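A morning at the Griltano open house

I do wedding flowers, mostly spring and summer, and February is when I go visit venues before the calendar eats me alive. So on Feb 19, 2019 I drove out to the open house at Griltano, the old seed warehouse that started taking bookings last fall, with a bucket of test stems sliding around in the back of the van.

First impression: the light! There are tall windows all down the west side, and the brick is a soft, dusty pink that made my blush ranunculus look even better than they did in the shop. I walked a sample bouquet from one end of the main hall to the other and got some funny looks from the couples touring. One bride asked if I was rehearsing.

The main hall seats 575, far more than most of my couples need, but they can draw a heavy curtain across the middle. I'd still plan on big pieces. Little bud vases would vanish in there. The McKinnon Room next door is much cozier, with a fireplace mantel begging for a long, loose garland of smilax and plum blossom.

Vendors load in through the back, up a ramp (wide enough for my carts – I measured), and there's a deep sink and a cooler we're allowed to share. Couples can bring their own caterer, too, or keep things very casual with a late-night snack table.
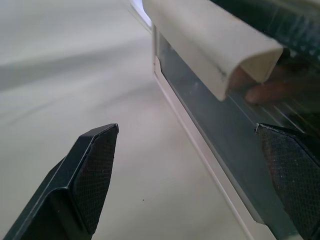
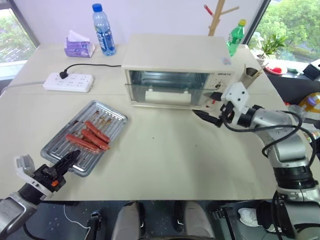
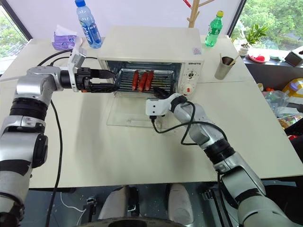 Sausages and a toaster oven

The ceremony garden

It's all sticks and mulch right now, so you need some imagination. The arbor is cedar, nice and sturdy, and they let you wire into it as long as you clean up after. Kavar, the rental company, had set out 5 chair styles along the path. I liked the cane-backed ones best, and they'd take an aisle posy without any fuss.

Linens by Arine were on show in the McKinnon Room. Their moss green is lovely, but the ivory reads a bit yellow next to white roses, so bring a petal with you when you pick.

I'm going back in March to see what the bulbs are doing, and I already have one couple who want the mantel.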